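The Cabinet from Junildale

My aunt left me the apartment on Dotgate in February, and with it the cabinet. The lawyer read out the list in a voice like a man ordering lunch. One apartment, second floor. One account with a balance of 4,000 dollars. One cabinet, white, brought from Junildale, not to be sold.

I asked him what that last part meant. He said it meant what it said, and that it could not be enforced.

I had been to the apartment maybe five times. She did not like visitors. When I was small my mother would leave me there for an afternoon, and my aunt would give me crackers and the newspaper and go on with her work. She did the books for Panganiban, the bakery downstairs, and later for half the shops on the block. I never saw her open the cabinet. I don't think I ever wondered about it. It was where she hung her coat, on the corner of the door.

I took the bus over with two bags and a box of dishes. The heat was off. I found the switch for it behind the refrigerator, after an hour, and sat in my coat and ate a roll from the bakery while the pipes knocked. The woman at the counter had not let me pay. She said my aunt had an account there and that there was still something in it.

"How much?" I asked.

"Twenty-five rolls," she said. "Twenty-four now."

I slept on the couch because the bed was still made and I did not want to be the one to unmake it.

In the morning I went through the papers. She had kept everything flat and in order. Gas, water, taxes, a folder for a coat she had returned to a store in Vasisov the year before I was born. There was a receipt for the return and a receipt for the bus. There were no letters. I had thought there would be letters, from my mother at least, who wrote to everyone. My mother had written to her every month and told me so, and complained that she got back a card at New Year with a printed message and a signature.

By noon I had done the desk and the closet and the kitchen. That left the cabinet, and I found that I didn't want to do it. I washed the dishes I had brought, which were clean. I went down and got another roll.

A boy was sweeping flour off the step. He asked if I was the new one upstairs. I said I supposed so. He said the old one used to bang on the floor when they played the radio, but only when it was the news. Music she let go.

"Did she ever come down?" I asked.

"At four," he said. "In the morning. She'd sit in the back while the ovens heated. She didn't talk." He thought about it. "She talked to my grandfather some. About Junildale. He's from there too."

I had not known she sat with anybody.

I went back up and opened both doors.

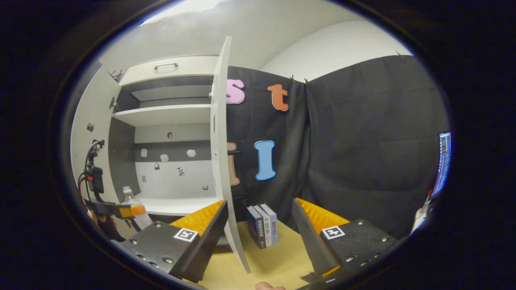

The cabinet with its doors open.

I don't know what I had expected. I think I had expected the letters. I stood there a while, and then I pulled the drawer at the top, and it came out easily, as if it had been used every day.

They were in there. She had them in rubber bands, by year, with a slip of paper on each bundle in her bookkeeping hand. Sixteen bundles. On the slip she had written the date each letter came and, next to that, another date. It took me some time to see that the second date was the day she had answered it. The answers were there too, under my mother's letters, folded in their envelopes with the stamps on. She had written back to every one. She had not mailed any of them.

I read three. They were not angry. In one she described a pair of shoes. In one she said the bakery had changed its flour and she could taste it, and that I had been there on the weekend and had read the newspaper out loud to her, badly, and that she had let me go on for an hour.

I didn't remember that at all.

I put them back in order and shut the drawer. My mother is seventy-one and lives across the river, on the 524 bus. I counted out the change for it on the kitchen table. Then I got the box I had carried the dishes in, and set the bundles in it, with the oldest on top so that she would come to it first.

The bakery had the radio on. It was the news. I stood on the landing with the box and listened to it through the wall, and when it changed to music I went down.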